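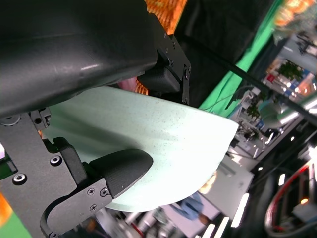 Why Do We Put Things in Baskets and Bowls?

Look in your kitchen. How many things can hold other things? Cups, bowls, boxes, bags, baskets. People have made such containers for a very long time, and they still make them every day.

What is a container?

A container is anything that keeps things together in one place. If you carry 20 walnuts in your hands, some will fall on the floor. If you put them in a bowl, you can carry all of them in one trip.

What is a bowl good for?

A bowl has a closed wall, without holes. This is why it can hold soup, milk or small grains of rice. The wall is round, so a spoon can reach every part of it. Round food likes to roll to the middle, and long food leans on the side. When you play kitchen, try it with toy food. Put in a doughnut, a bread roll and a piece of cake. Which one stands up? Which one lies down? 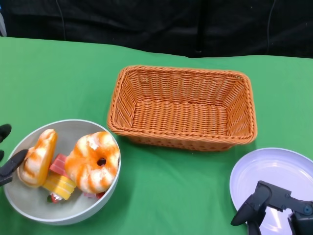
How is a basket made?

Many baskets are woven. To weave means to pass one strip over the next strip, then under, then over again. The strips hold each other, and often no glue is needed. The top edge is called the rim. On some baskets the rim is a thick braid, like a braid in hair, and it makes the basket strong where our hands hold it.

Between the strips there can be small gaps. Water runs out through them, so a basket is a bad place for soup! But air can come in, and this is very good for bread, onions and apples.

Try it at home

You need one bowl, one basket and 15 small toys.

1. Put all the toys in the bowl. Do they fit?
2. Move them to the basket, one by one.
3. Lift each container a little. Which one is easier to hold?
4. Ask a friend to close the eyes and touch both. Can your friend say which is which?

New words

Weave: to cross strips over and under each other.
Rim: the top edge of a bowl or a basket.
Wicker: thin bendy sticks or strips, woven together.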